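Notes from the Vallow demo room

Well, I finally spent a whole afternoon teaching a robot by hand, and my forearms would like a word! Facundo Quezada set me up with one of the hand-held grippers and a very short lesson – squeeze to close, ease off to open, keep your wrist calm – and then left me to it. The job was folding napkins, the same one the Kornow team has been recording since November. They're up to 2974 demonstrations now and want plenty more before they train again.

I thought I'd be quick. I was not quick. My first eight goes were so jerky that Facundo asked me (very kindly) to start over, and I only got the feel of it once I stopped steering with my elbow.

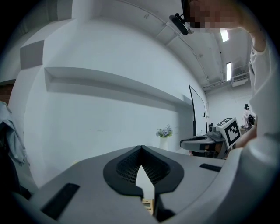

Gripper up close, with a marker cube on the tool behind it and headsets on in the room.

What surprised me most is how much your little habits matter. I pause before every pinch, and Facundo says the robot could easily pick that up from me (sorry, robot). He moves straight in and his takes are a lot shorter than mine.

We're at it again on Tue 14 January, and there's room for a few more pairs of hands. Bring a snack, wear short sleeves if you run warm, and write to Facundo if you'd like a slot!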